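A pair of arms for hire

Most small workshops that ask for a robot do not want to own one. They want to learn, for a few weeks, if a robot can do anything useful for them. Imhof, a company in Galisstead, has built its new service on this wish. It is called Rernton, and it rents out a two-armed workstation together with the training that goes with it.

The price is 3000 for a month, delivery included. A customer chooses the hands, sends a list of tasks, and receives the station with a first set of motions prepared.
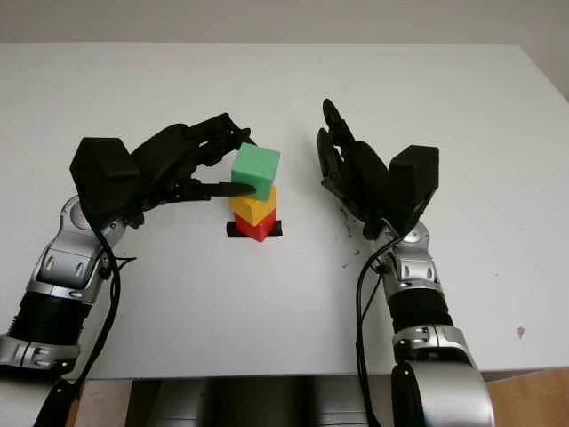 Every rental begins with the same exercise, in which colored cubes are stacked and taken apart. Vilja Lappalainen, who leads the service, does not find it childish. "With a cube you see every mistake," she says. "If the wrist is turned a little wrong, the stack tells you." The staff repeat the exercise 200 times before a station leaves the house, and the record goes to the customer with the contract.

I spent a morning with this record. It is dry reading, but I wish more suppliers would give it. In the latest one, 87 runs were done at the slow setting, and the notes say plainly which of them had to be stopped by hand.

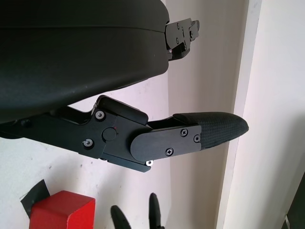 The choice of hands is the part where I would ask for advice early. Fingers like ours look attractive in a brochure, but a simple gripper is easier to teach and easier to clean. Corina Eder runs a repair shop in Porkevness and rented the station in winter. She began with the fingered hands and changed one of them after 10 days. "I was a little disappointed with myself," she says, "and then the work went faster."
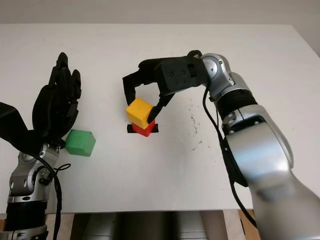
Page last changed: 30th January

The software is the weaker side of the offer. Motions are saved under long names, the search is slow, and the manual still describes an older menu. Imhof promises a new version – without saying when. Support by telephone is friendly and well informed, although it closes early in the afternoon.

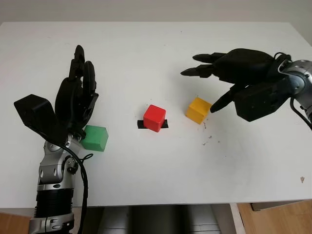 Can a customer rent the station without the training?
Imhof offers the two only together, and the training must be finished before the customer may save motions of his own.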